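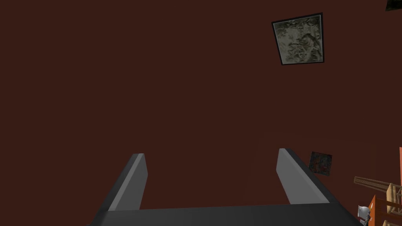 Filed under: Clolemdale Library News

The reading room at Clolemdale Library closes for repainting in October and will stay shut for 11 days. The front desk and the children's corner keep their normal hours. Holds can be picked up at the side door on Bråten Street until 6 p.m.

Catrin Dafis is moving the local history shelves upstairs, 409 books in all. Ask her if you need one while the work is going on. Loans due during the closure have been extended by three days, and there is no need to call.

The Portuguese conversation group with Custódio Vieira will meet in the upstairs hall.

You are receiving our monthly newsletter. Unsubscribe at any time.

© Clolemdale Library | Contact us | Back to top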